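Workshop tips: planning and budgeting for a small bench robot

Most people price the arm first and everything else afterwards. Do it the other way round. Write down the job, measure the bench, then see what money is left for the arm.

Start with the job. One sentence is enough, for example "pick up kitchen items and put them on a plate". If you can't get it into one sentence you are not ready to ask for quotes. Radu Bucur, who set up the Tomcombe workshop, keeps his sentence taped to the front of the folder and sends it to every supplier.

Check reach before payload. Catalogues give reach with the arm stretched right out, and an arm is weak and awkward in that position. Knock a good bit off the printed figure and draw that circle on the bench in chalk.

Ask what is in the box. The Halliday quote we had looked cheap until we found the gripper, the power supply and the emergency stop listed on separate pages. Get one total, delivered, with VAT.

Keep money back for small things. We put aside £200 for clamps, screws, cable ties and spare finger pads and spent all of it. The table top was another £462, cut and drilled to our drawing by Gultia.

Allow time as well. Our arm was promised in 4 weeks and took 7. Don't book anyone in to help until it has arrived.

Buy spares with the first order. Finger pads wear, and a second delivery charge for one small bag is annoying. Dalal Qudah also orders a second gripper cable each time. 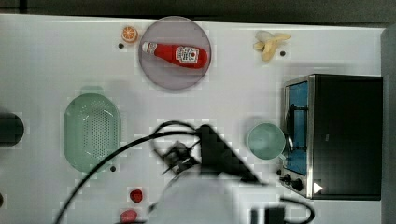 Table space is the item people get wrong most often. Lay out everything you mean to use, at full size, before you order the top. Appliances are the ones to watch. A toaster oven takes up a good part of one side, and the door needs clear space in front of it, so a mug standing right up against it will have to be moved before the door can open. Large flat things such as a colander or a plate use up room quickly too. Leave slack for the gripper cable, which can swing out in a wide loop across the table, and keep light items out of its path.

Toy food is fine for practice and cheap to replace. Buy a mixture of shapes, some round and some long.

Choose a plain top in one pale colour. Pattern makes it harder to see what you have left out at the end of the day.

Second-hand arms can be good value, but ask for the running hours and see it move before paying. Dostura will send a video if you ask.

Prices checked 15/01/2021.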